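Most advice on bringing back a tired wood tabletop is written by people selling oil. I've tried plenty of it, and I'd skip half. What follows is for a dark table that looks dull but isn't damaged.

## Find out what you have

Put a drop of water on the top. If it beads, there's a finish doing its job and oil will only sit there and go sticky. The Edard leaflet claims their oil "feeds" any wood. Wood doesn't eat.

Check for veneer too, and for printed grain. Look at the edge: if the lines don't carry over, go easy on the sandpaper or leave it in the drawer.

## Clean before you buy anything

1. Wipe with a damp cloth and a little dish soap.
2. Wipe again with plain water.
3. Dry it right away, along the grain.
4. Look at it in daylight the next morning.

I'd guess most "worn out" tables are just greasy. Dark brown tops are the worst for it - every smear shows, and so does every crumb.

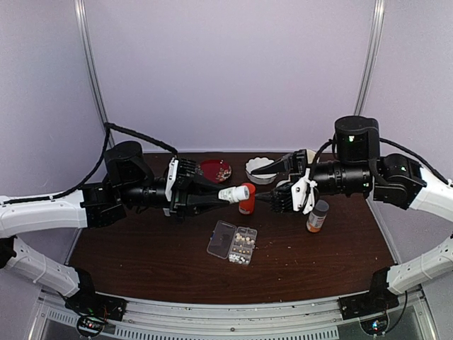
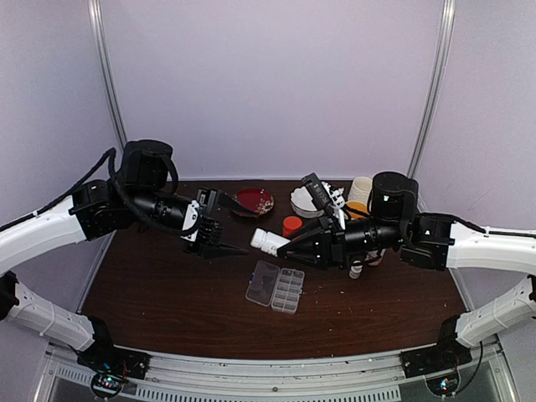
## If it still looks dull

Try paste wax on a hidden patch first. I used Humach and then Prata, side by side, and couldn't tell them apart after a week. Buy the cheap one.

- Use less than the tin says.
- Wait 20 minutes, then buff until the cloth slides.
- Stop at one coat. A second mostly gives you more to buff.

## Scratches

Fimari sells a set of 3 touch-up pens. They hide a thin line well enough from standing height, and I wouldn't expect more. Start with the lightest pen, as going darker later is easy.

For rings and deep gouges, I have no trick. The mayonnaise one left me with a ring that smelled like lunch.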